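Cans keep tipping over in a wide metal drawer, what do you put in there?

Posted in Kitchen & Snack Storage by Karim Nseir

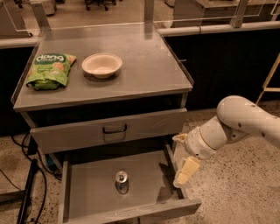 So I've got this gray metal cabinet that I use for drinks and snacks, and the bottom drawer is driving me up the wall. It's wide and shallow with low sides, and if there's only a can or two in it they go over the second I shut the drawer with any kind of enthusiasm. Then they roll. Then whoever opens it next gets a soda that's been rattled around all day, and I hear about it.

When it's packed full it's fine, everything props everything else up. But we go through drinks fast and by Saturday it's usually down to the last can, which is when the rolling starts.

The top is where the bag of snacks and the bowl live, and I'd like to keep it that way, so please don't tell me to just put the cans on top! I also don't want to drill into anything or glue anything down. The upper drawer has napkins and a bunch of other junk in it and I could swap things around if there's a good argument for it.

I tried a folded dish towel on the bottom. It bunched up at the back after a day and the cans fell over on the lumps, so that was worse than nothing. Is there a liner or some kind of divider that works when the drawer is nearly empty? I don't want to spend more than 50 bucks on this, and I'd be happier spending 5.

Danica Berisha
Helpful member, 948 replies

Oh I fought with this exact thing for most of a winter. What fixed it for me was two pieces and you want both of them.

First the liner. Get the rubbery grid kind that comes on a roll (mine is Flukel, but the store brand feels the same to me) and cut it to the full size of the drawer floor, all the way into the corners. People cut a little mat for the middle and then it slides around just like your towel did. Wipe the metal down first and let it dry, or the liner won't grip. Use a paper bag to make a template if your corners are rounded.

Then put a bin in. I use a plain open plastic one from Koster that holds six cans standing up, and I pushed it right up against the front of the drawer so I don't have to pull the thing all the way out to grab a drink. Measure the inside height before you buy! I bought one that was too tall and the drawer wouldn't close over it, and I'd already thrown out the receipt. You want to measure from the drawer floor up to whatever is above it, and then take off a bit for the liner.

When you're down to one can, stick it in a corner of the bin and it has two walls to lean on. I still slam mine and it stays up.

I'd leave the napkins where they are, by the way. Drinks are heavy once you stock up and I like the heavy stuff low.

Fasside

just lay them down on their sides. can't fall over if its already down

Jolteo

Spring-loaded drawer dividers, the kind that push out against the sides. No drilling. Check how tall your drawer sides are though, mine were so low that the divider popped out whenever I bumped it and I gave up and used a shoebox lid. The lid has been in there since January and looks terrible but the cans stay put.

Karim Nseir

Thanks all. Fasside, I did try that and they roll even more lol. Going with the liner and the bin, I measured tonight and will look for something short. Shoebox lid is the backup plan.

Viewed 3,028 times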